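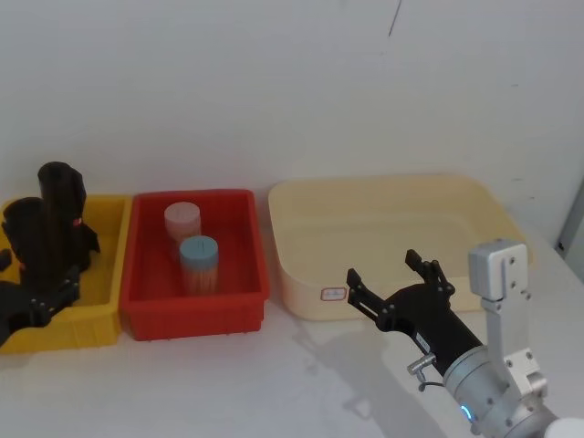

노랑, 빨강, 크림색 통 세 개. 빨간 통에 뚜껑 달린 용기 두 개

양팔 피킹 셀 예산 짜는 중인데 의견좀요 (그리퍼 / 통 / 예비부품)

글쓴이: 통세개
등록 2025년 9월 29일 월요일

안녕하세요 눈팅만 하다가 글 씁니다. 급해서 두서없어요 미리 죄송

소형 포장물 분류하는 셀을 하나 제대로 꾸며야 하는데 이번 주 안에 품의 올려야 합니다. 팔 두 대짜리. 지금 있는 건 시험용이고 이거 기준으로 본셀 견적을 뽑는 중.

하는 일은 단순합니다. 통에서 집어서 다른 통으로. 품목은 뚜껑 있는 원통 용기(이쑤시개통 같은 거), 그리고 검정 포장된 길쭉한 거. 통은 플라스틱이고 크림색이 나머지보다 큽니다.

궁금한 거
- 그리퍼를 두 손가락짜리로 계속 갈지, 흡착을 하나 섞을지
- 통을 규격품으로 싹 바꿀지. 지금은 사이즈가 제각각
- 예비부품 예산을 얼마나 잡아야 안 혼나는지

받은 견적은 두 군데. 스키스트네스(Skistness)가 2059만원, 비도프(Vidov)가 1173만원. 둘 다 부가세 별도고 팔은 빠진 금액입니다. 그리퍼, 작업대, 배선, 세팅비까지. 차이가 너무 나서 뭘 믿어야 할지 모르겠어요

밤샘배선 님의 댓글
1173이면 세팅비에 교육 빠졌을 확률 높음. 견적서 맨 뒷장 보세요. 별도협의라고 써있으면 그게 다 돈임

통세개 (글쓴이)
헐 있네요 별도협의 두 줄. 교육이랑 현장 재방문

밤샘배선
그쵸 ㅋㅋ 거기에 운반비도 확인

흡착파 님의 댓글
원통에 뚜껑 평평하면 흡착이 답이죠. 두 손가락으로 통 안에 있는거 집으려면 벽에 손가락 걸리고 옆에 있는거 치고 난리남. 흡착은 위에서 톡 하면 끝. 컴프레서 값 포함해도 한쪽만 하면 얼마 안 해요

두손가락 님의 댓글
윗분 의견 반대요. 뚜껑은 되겠지만 검정 포장된 건 어쩔건데요? 비닐이든 천이든 구겨진 표면은 공기 샙니다. 그거 잡겠다고 벨로우즈 큰거 달고 진공 키우고 하다보면 그리퍼값 두 배. 저희 작년에 그렇게 했다가 창고에 컵만 한 박스 있어요

흡착파
구겨진 거 전용 컵 있습니다. 안 써보셨으면서

두손가락
써봤다고요 방금 썼잖아요 한 박스라고

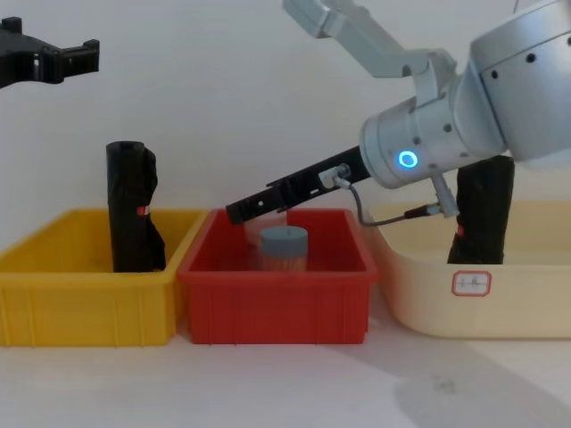

통세개 (글쓴이)
두 분 싸우지 마시고 ㅠㅠ 검정 포장품이 저희 물량 중에 40프로라서 그거 포기는 못해요. 그래서 일단 왼팔 오른팔 다 두 손가락으로 가고 툴체인저 자리만 남겨두는 걸로 생각중인데 이게 말이 되나요? 체인저를 처음부터 사면 예산 초과고 나중에 사면 또 품의 써야되고

그리고 통 깊이 얘기. 깊은 통은 집게가 안까지 들어가야 해서 손목 자세가 제한되더라고요. 시뮬에서도 그렇게 나옴. 얕은 걸로 바꾸면 용기가 쓰러질까봐 걱정이고

마졸업생 님의 댓글
체인저는 자리만 남기면 안됨. 플랜지 높이가 바뀌어서 나중에 끼우면 티칭 다 다시해야함. 최소한 더미 플레이트라도 같은 두께로 깔아두세요. 그건 가공집에서 싸게 해줍니다

통세개 (글쓴이)
오 이건 생각 못했네요 메모

Majdi Geagea 님의 댓글
한국어 서툴어요 이해 부탁합니다. 우리 팀은 Niskanen 작업대 썼어요. 통 위치 잡는 가이드 레일 같이 주문했습니다. 통이 조금 밀리면 프로그램 전부 틀려요. 예산에 레일 꼭 넣으세요. 통 바닥에 발 있는 타입이면 레일에 걸리니까 바닥 사진 업체에 먼저 보내세요

밤샘배선
레일 ㅇㅇ 강추. 근데 니스카넨은 납기가 좀.. 우리는 16주 불렀음

Majdi Geagea
16주 맞아요. 길어요. 그래서 9월에 주문하면 올해 못 받을 수도 있습니다

통세개 (글쓴이)
16주면 올해 예산으로 집행이 안돼요 ㅠㅠ 그럼 작업대는 국내에서 맞추고 레일만 따로? 빨간 통은 바닥에 발 있어요 짧은거

마졸업생
알루미늄 프로파일로 짜면 2주. 상판만 좋은거 쓰세요. 흰 상판은 조명 받으면 반사 있으니까 무광으로

카메라쟁이 님의 댓글
상판 무광 찬성. 그리고 다들 그리퍼 얘기만 하는데 비전 예산이 안 보이네요? 반투명 용기는 깊이 카메라가 제일 싫어하는 물건이고 검정 포장도 마찬가지. 둘 다 있는 셀이면 카메라 싼거 사면 안됩니다. 그리퍼 아껴서 카메라에 쓰세요

두손가락
카메라 비싼거 사도 투명은 안잡힘. 차라리 위치 고정해서 칸막이로 해결하는게 쌈

카메라쟁이
칸막이 하면 품목 바뀔때마다 새로 만들어야 되잖아요. 셀 하나로 여러 품목 돌리려는 거 같은데

두손가락
3D프린터 있으면 반나절이에요

카메라쟁이
그 반나절이 품목마다 쌓이면요? 인건비는 예산 아닌가

통세개 (글쓴이)
품목은 분기마다 바뀝니다.. 칸막이는 좀 부담이네요. 카메라는 기존꺼 쓰는 걸로 올렸는데 다시 봐야겠다

흡착파
그러니까 뚜껑만 보이면 되는 흡착을

두손가락
또

에모반장 님의 댓글
예비부품 질문에 답이 없어서 씁니다. 저희 기준은 이래요

손가락 패드 넉넉히. 제일 먼저 닳음
그리퍼 본체는 팔 두 대면 예비 하나
그리퍼 케이블은 무조건 두 개 이상. 손목에서 늘어진 케이블이 통 모서리에 걸려서 뽑히는 게 고장 1순위였음
커넥터 ㄱ자로 꺾인 타입 있으면 그걸로. 옆으로 튀어나온거는 언젠가 칩니다
나사, 볼트는 소모품비로 처리

금액으로는 장비가의 일정 비율 이런식으로 올리지 마세요. 결재하는 사람이 제일 먼저 깎음. 품목으로 쪼개서 올려야 안 깎여요

통세개 (글쓴이)
와 감사합니다 이거 그대로 표로 만들게요. 저희도 커넥터 옆으로 나온 타입이에요.. 케이블 정리 부품도 넣어야겠네요

밤샘배선
케이블은 클립으로 팔에 붙이되 손목 돌아가는 만큼 여유. 너무 바짝 묶으면 단선남. 벨크로 제일 무난

라벨집착 님의 댓글
사소한건데 통에 라벨 손으로 쓰지 마시고 바코드로 뽑으세요. 나중에 통 로트 관리할때 후회함. 라벨프린터 몇십이면 삽니다. 이런거 본품의에 묻어가야지 따로 올리면 안 사줌 ㅋ

통세개 (글쓴이)
ㅋㅋㅋ 묻어가기 접수

구매팀7년 님의 댓글
구매 입장에서 한마디. 견적 두 개면 비교가 안돼요. 세 군데 받으세요. 프룸네스(Prumness) 한번 넣어보시고, 세 업체한테 똑같은 사양서를 줘야됩니다. 지금 2059랑 1173은 범위가 다른 견적이라 비교 자체가 무의미. 사양서에 넣을거: 품목 사이즈랑 무게, 통 치수 도면, 사이클타임, 교육 횟수, 재방문 횟수, 검수 기준. 검수 기준 없으면 나중에 잔금 싸움납니다

통세개 (글쓴이)
검수 기준은 어떻게 쓰나요? 성공률?

구매팀7년
네 품목별로 따로. 합쳐서 쓰면 업체가 쉬운 품목만 잔뜩 돌려서 맞춰요. 원통 따로 검정 포장 따로. 그리고 시험은 우리 물건으로 우리 현장에서

마졸업생
이거 진짜 중요. 업체 데모룸 숫자 믿지 마세요

흡착파
데모룸은 인정

통세개 (글쓴이)
중간 정리합니다 (틀리면 지적좀)

그리퍼: 양쪽 두 손가락, 더미 플레이트 깔기, 체인저는 내년
통: 깊이 통일, 발 없는 걸로, 가이드 레일
작업대: 국내 제작 무광 상판
카메라: 재검토. 기존걸로 검정 포장 테스트 먼저
예비: 에모반장님 목록 + 벨크로
견적: 한 군데 추가, 사양서 통일해서 다시 요청

카메라쟁이
테스트할때 반투명 용기도 같이요. 내용물 찬거랑 빈거랑 다르게 나옵니다

두손가락
깊이 통일은 반대. 크림색처럼 큰건 큰대로 쓸모있음. 도착지 통은 큰게 나아요 놓을때 오차 봐주니까

통세개 (글쓴이)
아 그럼 집는 쪽만 통일? 놓는 쪽은 큰거 유지. 근데 양팔이라 집는 쪽 놓는 쪽이 왔다갔다 하는데 흠

에모반장
그건 작업 순서 먼저 정하고 통 사세요. 통이 제일 싸니까 제일 나중에 사도 됨

통세개 (글쓴이)
넵 통은 보류. 사양서 초안 쓰는대로 여기 올릴게요 프룸네스는 방금 메일 넣었습니다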